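Pluvia Community Choir: progress report for the Kaven Fund
September 9, 2020

Hi everyone at Kaven,

Well, it's been a strange season for people who like to stand close together and sing! We had 42 singers on the books last winter and 21 of them have stuck with us online, and I'm thrilled with that (my own guess in the spring was much gloomier). Bartosz Pawlak still leads us from his piano, and he's split everybody into small section groups so the altos finally get some attention. 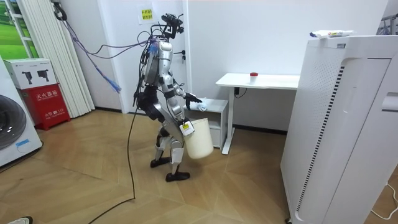
Are we still planning a December concert? We're planning a recorded one, with each section filmed on its own and Bartosz putting the parts together afterward.

The program is mostly settled. We open with two Wieczorek carols, then a long folk set, and the tenors are still arguing over the last number. I'm staying out of it.
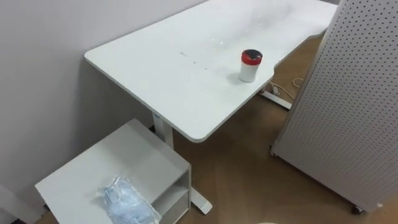
Where the money went

Your grant paid for sheet music, Bartosz's fees through August, and 8 microphones that we lend out to singers at home. The mics made a huge difference - you can hear consonants now! We also bought 100 printed practice booklets, which was too many, but the print shop's price for a smaller run was nearly the same. The leftovers will go to new members.

We haven't touched the hall rental money. Skuvow Hall is holding our deposit until we can book again, and I'd like your okay to carry that over to spring. 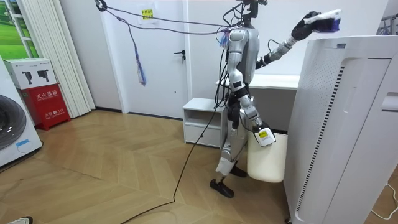

If you'd rather have it back, just let me know and I'll ask them for a refund. The one thing I'm behind on is the beginners' class. Five people signed up, and teaching breathing over a laptop is harder than I thought, so we've pushed the first lesson to next month. I'll send you the new dates once Bartosz has his schedule.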